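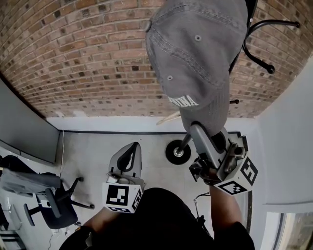 When does the textile collection service in Bollach change?
The new arrangements take effect on the first Monday in December. Until then, the present kerbside collection continues on the usual days, and residents should put out bags as before.

Bollach town council has confirmed that household clothing and textiles will no longer be collected from the kerb over the winter. They will be accepted instead at five permanent collection points across the town. The decision was published on Wednesday, October 8, 2025, following a review of costs and of the condition in which goods were reaching the sorting hall at Prilel.

According to the review, 549 bags put out for collection last winter were rejected on arrival. Most had been left out overnight in rain or snow, and the contents could not be sold or passed on. Rejected goods are sent for disposal at the council's expense.

The collection points will be at the Lüthi car park, the railway station forecourt, the Wustar swimming baths, the lower school and the recycling yard on the Prilel road. Each will have covered, lockable containers emptied twice a week. The containers at the recycling yard may be used only during opening hours. The other four may be used between seven in the morning and eight in the evening, and residents are asked to respect these times out of consideration for neighbouring households.

Clean and dry clothing of all sizes will be accepted, together with caps, hats, scarves, gloves, belts, bed linen, towels and curtains. Shoes should be tied together in pairs. Items with small faults, such as a missing button or a broken zip, may be included. Faded goods are also accepted if the fabric is sound. Duvets, pillows, carpets, mattresses and offcuts should be taken to the recycling yard, where a separate skip is provided. Clothing marked by paint, oil or mould belongs in the household waste.

Bags should hold no more than can be passed through the container hatch and must be closed. Bags left on the ground beside a full container will be treated as litter. A telephone number for reporting full containers will be shown on each lid.

The council received 2434 replies to the survey it sent to households in the spring. A majority supported fixed collection points, although many replies from the Wustar district raised concerns about distance and the lack of parking. In response, the council has added the site at the swimming baths, which did not form part of the original plan, and two short-stay parking spaces will be marked out there.

Residents who are unable to reach a collection point for reasons of age, illness or disability may apply for a home visit once a month. Application forms are available from the town hall enquiry desk and the Lüthi branch library. Households already registered for assisted waste collection will be enrolled without a further application.

Goods will continue to be sorted at Prilel, where more than 1000 items are set aside each month for the town's clothing exchange. The opening hours of the exchange are unchanged.

The council will consider in the spring whether kerbside collection should resume. A leaflet with a map of the collection points will be delivered to all households before the change takes effect.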